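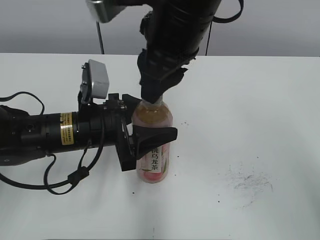 Cell notes / Two-arm handling / Working rules

June, started 9:10 a.m.

Going through the handling rules again before the Nella task set gets frozen. The bottle task is the one where we disagree most between operators, so I used it as the test case. Left arm holds the bottle at the middle, overhead arm takes the cap. Bottle stays upright with its base on the table. Peach oolong tea, full-size bottle, same kind we have been using since the spring.

Rules as they stood in the old sheet:

Holding arm closes first. Cap arm does not come down until the holding gripper reports closed and the operator has looked at it.

Cap arm leaves first when the task is finished or called off. Holding arm opens last.

No hands over the table while either arm is enabled. Pausing the program does not count as disabled. This was in the old sheet but in small type near the end, and I moved it to the top.

Speed cap stays at the reduced setting whenever both arms are inside the shared zone. We had been letting people raise it once they had a few clean runs. I took that out. If a run needs full speed it gets its own entry and its own sign-off.

One thing the old sheet leaves out is cable slack. The left arm has cable looping over the top and more hanging underneath, down toward the table. With the arm stretched toward the middle of the table the hanging part is what I worry about. New line added: before enabling, move each arm by hand to the far end of its reach for the task and check that no loop can get between a gripper and the object. Clips are checked at the same time.

Table surface. The sheet says "clean table" and leaves it at that. There are dark specks on the white top and a gray smudge on the right side. Do those fail the check? Under the Florngate checklist, which we borrowed from for the first draft, any mark fails. I don't think that makes sense for us. Proposed wording: no loose objects, no liquid, no tape residue in the contact area. Marks that don't lift with a dry cloth get noted in the log and left alone. Wipe between blocks, and let the surface dry before the bottle goes back.

10:40, start poses and the wrist view.

The rule I want is that every run starts with the gripper open and nothing between the fingers, and that the operator confirms this in the wrist view before pressing start. We have been relying on the gripper width number alone. The number can be right with a label scrap stuck to a pad. Looking takes a couple of seconds.

Second part of the same rule: the object has to be somewhere in the wrist view at the start pose, or the log has to say that it isn't. Partly in view is fine.
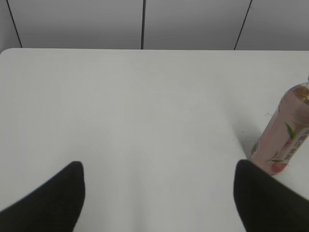
Dimitriou read the draft over lunch and objected to that last part. The comment in the margin was that "fine" is not a rule, and that two operators will read "partly in view" in two different ways. Dimitriou would write it as: the object's base and its label must both be visible, otherwise the start pose is logged as a deviation. There was also a question about why a deviation can be accepted by the same person who caused it.

I agree with the second point and changed it. A deviation now has to be accepted by somebody else in the lab, initials in the log, before the block continues. On the first point I am only partly convinced. The label requirement works for bottles and does nothing for the plain parts in the Kovasik set. For now the sheet says "base visible," with a separate line for labeled objects.

Stops, 1:30 p.m.

Spent a while on what to do when somebody stops the cell with both grippers on the bottle. The old sheet says "release and retract," which is bad advice if the cap is already loose and the bottle is full. Rewrote it as a sequence:

Stop. Leave both grippers as they are.
Look at the cap and the bottle before touching the pendant.
If the cap is on, open the cap gripper, raise the overhead arm clear, then support the bottle by hand only after both arms are disabled.
If the cap is off or you can't tell, put the tray and towel in place first, again with both arms disabled.
Open the holding gripper last.
Write down what stopped it before starting again.

The order matters more here than anywhere else on the sheet, so it goes on the printed card by the pendant as well.
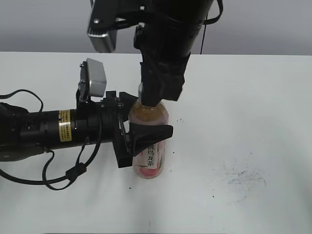
Retry limit. We had no number for this and people were going until they got bored. Set it at 3 attempts per bottle, then swap the bottle. Caps and labels change with handling, and after enough squeezing the middle of the bottle doesn't push back the same way. Swapped bottles get marked and don't go back into the set.

Block length is 10 runs, then a check of pads, clips and camera brackets. The screws on the wrist camera brackets are on the list by name now. "Check fasteners" was too vague.

Logs are to be filled in within 24 hours, by the operator who ran the block. If it isn't filled in by then the block is not used. I expect complaints.

Still open:

Wording for the label line (see Dimitriou's comment).
Whether the yellow warning label on an arm has to stay readable from the operator position, or only be present. My preference is readable.
Where the shared zone ends on the left side. The drawing and the software disagree by 2 cm. Use the larger one until it's fixed.

Draft saved in the Nella folder. Old sheet is still taped up by the door, needs to come down before the next block.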